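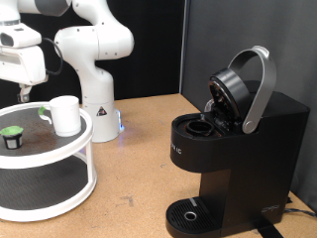
Flillham Short Course: Everyday Coffee
Handout 2, Pods and Single-Serve Machines
5 August 2026

Welcome back! Last time we ground beans by hand, and this session is all about the little sealed pod — a whole cup's worth of coffee, measured out before you've even found a mug.

Before you brew
Fill the reservoir with fresh cold water. Pick your mug and try it under the spout for height. Keep pods, mugs and spoons together on one tray or turntable, so that stray grounds stay in one place and wipe up in seconds.

Loading the pod
Lift the handle all the way until the lid stands open. The pod holder is the round cup underneath, and the pod goes in lid side up.
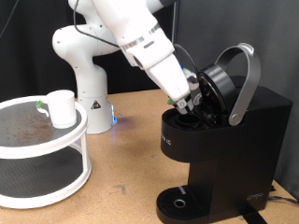 Press it down gently until the rim sits level, then bring the handle over in one smooth pull. Mind your fingers, as there are sharp needles in many machines. If it feels stiff, open up and seat the pod again.

Tasting task
Brew the same pod twice, small cup and large, and taste them side by side. The difference is wonderful! Note strength, smell and aftertaste on the Andrade sheet.

Next: milk, page 22.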